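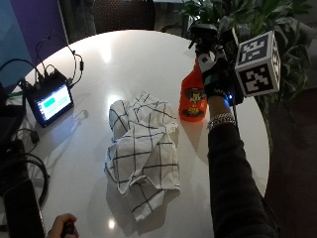 The table-wiping setup at the open day, glove hand on the orange bottle

Solwood open day, went along in May, long write-up
Forum: Home & Hobby Automation > Shows, Visits and Meetups

pecanporch
Posts: 274
I promised a few of you I'd report back, so get yourself a coffee, because I never did learn how to keep these short. Solwood opened up their workshop to visitors in May and my sister and I drove over from Ostcombe, which took longer than it should have because she wanted to stop for peaches and then we had to go back for her glasses. We got there a little after 10 in the morning and there was already a line at the coffee table, always a good sign.

They had the building split up into stations, and you wandered as you liked. The big arm sorting parcels was near the front and drew the biggest crowd, mostly kids, and it was fun for a while. But the one I kept drifting back to was the household chores table, and that's my photo up top. Plain round white table, a checked dish towel all bunched up in the middle, and an orange spray bottle. The person doing the demonstration wears a black glove with a gadget riding on the back of the hand and a white cube stuck on the side with those blocky black and white markers. You do the chore with your own hand, the system records how you did it, and later on that gets used to teach a robot. I must have stood there for half an hour. I'm sure they were wondering about me!

The talk was given by Mwanahawa Simiyu, and she was just lovely, so patient with everybody. She said towels are one of the hardest things they work on, since a towel never lands the same way twice. A bottle has a shape you can count on. A towel is a new puzzle every single time. I've been folding them for forty-odd years and had never given it a thought.

Anyway, well worth the drive. They gave out a little booklet too, which my sister has now claimed.

gearbox_lou
Posts: 1,349
Thank you for this, I was hoping somebody from the board would make it. I couldn't get the time off. Did you see a robot do the towel, though? Start to finish? I've been to a few of these days with different outfits (Zilletti had one a while back, very nice sandwiches) and I came home each time having watched people do chores, with the robot part always coming along later. I don't mean to be sour about it. It's a long way to drive to watch a person clean a table, is all.

pecanporch
Ha, fair question, Lou. There was a robot folding a hand towel at the next station over. I saw it make a decent fold on one go and a pretty sad one on the next, and then it was lunchtime. So yes, but I wouldn't hire it. I truly didn't mind. I liked seeing the part that comes before.

marigold_t
Posts: 19
Hello all, I mostly read here but I was at this too! We must have walked right past each other, I was the one in the yellow raincoat. I agree with pecanporch that the chores table was the best of the lot. I hadn't understood what the cube was for until I asked. She told me a camera can find those patterns easily and work out from them where the hand is and which way it's tipped. So that's why it sits up high on the side, where the fingers don't cover it up. I went home and explained it to my husband with a box of tea bags taped to an oven mitt, and I think he followed.

harlan_b
Posts: 274
I'm going to disagree a little with the cheering section, kindly meant. All those markers and wires look like a lot to put on a person before they've so much as picked up a bottle. There's a cable going down the arm in that picture and several more coming out of the little screen. Nobody cleans a kitchen like that. If you want a robot to learn how people do things, seems to me you'd want people doing them the way they do at home, with a phone call going and a dog underfoot. I worry you end up teaching it how folks behave at a demonstration.

gearbox_lou
Harlan and I on the same side of something, mark the calendar.

marigold_t
I see what you mean, Harlan, but I got to try the glove on in the afternoon session and it was lighter than it looks. I forgot about the cable after a few minutes. The thing I noticed more was being watched by strangers while I wiped a table, which made me wipe it much better than I do at home. So maybe that's a point for you after all.

pecanporch
Oh I'm so jealous you got to try it! We had left by then. Did they have you do the spray bottle?

marigold_t
They did, and the towel after. You squeeze, set the bottle down, pick up the towel and wipe, and then they want the towel put down any old way so the next one starts off different. I had 8 turns and I kept wanting to fold it neatly. Mwanahawa laughed and said everybody does, and that she has to mess it up again herself.

tidewater_ken
Posts: 1,349
Joining in to say that I work with fabric (upholstery, small shop, a Mollel steamer older than my kids) and she's right about the towels. I can tell you how a piece of plywood will behave before I touch it. Cloth I have to feel out as I go. Looking at that picture, you've got a corner drooping down on one side and another poking up in a peak, and I couldn't say from there which edge belongs to which. The check helps a little, you can follow the lines until they vanish into a fold. I'd be curious whether they use plain towels as well, those would be a lot meaner.

pecanporch
Ken, what a good question, and I wish I'd had you along. I only saw the checked one on that table. The hand towel next door was plain blue, if memory serves, and that was the one with the sad fold, so you may be on to something.

harlan_b
Put Ken in charge of the next one. I'd drive out for that.

gearbox_lou
All right, all right, I'll put in for the day off next time. Does anybody know if they're doing another in the fall?

marigold_t
The lady at the sign-in desk said they'd like to but it depends on getting the parking sorted out. I left my email with her and I'll post here if I hear anything. Bring a cushion if you come, the chairs in the talk area are hard as rocks.

pecanporch
Seconded on the cushion. And Lou, there were sandwiches here too, egg salad and a turkey one, and I had both.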